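From the Block Box

Hello again, everybody! I promised in the June issue that I'd get back to the plain wooden cubes, and then summer happened and the shelves in the back hall had to be painted (two coats, and the first one was the wrong white). So here I am at last, with a cup of coffee and a whole lot to say about blocks.

First, the big swap. Brigitta Ammann wrote to ask if anybody could use 250 cubes that had been sitting in her sister's attic in Drutmont, and of course I said yes before I'd thought about where they'd go. They came in two apple boxes. I kept 100 for the lending shelf, and the rest went out to families in bags of mixed sizes. If you got a bag and it smells a little like attic, leave it open on a windowsill for a couple of days. Mine cleared up fine.

I did sand a few. The edges on some of the old ones were rough enough to catch on a sweater, so I went over them with fine paper and a dab of beeswax from Juhl, the little hardware place by the bridge. Please don't varnish yours! Varnished cubes slide right off each other, and a tower of six turns into a tower of three and some yelling. 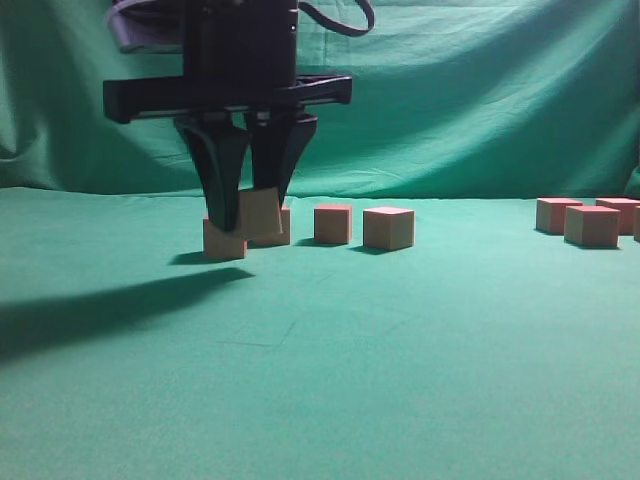 Stacking is where I always start with new blocks, mostly because I can't help myself. Before anyone builds up, though, I like to spread the cubes out with a bit of space between them, so small hands can get hold of one and not bring four more along with it. A tight little cluster is hard work. Pick one up out of the middle and it comes up tilted, corner in the air, and now you've got to set it straight before you can put it anywhere. A plain green top is lovely for this too – pale wood shows up so well against it, and you spot the strays right away. Analyn Policarpio uses a green felt blanket on her kitchen table and says it cuts the clatter in half, which her downstairs neighbors must appreciate.

Now, the games. The favorite at our last get-together was Corners, where you build a wall with every cube turned so it points at you. It looks terrific and falls over constantly. Zeyu Xu's boys got theirs up to the height of a cereal box and wouldn't let anyone walk past it for the rest of the morning. The quieter kids liked making streets, long rows with gaps for the side roads, and one of them went clear under the piano.

A couple of small requests. Please count your cubes back into the bag before you return it, and tuck the card in on top. If one has been chewed, put it in the paper cup by the door and I'll sand it down. And I'm still missing the blue drawstring bag, if it's hanging in anyone's closet.

Next get-together is at the Bistero hall, same time as always. Bring socks, the floor is cold!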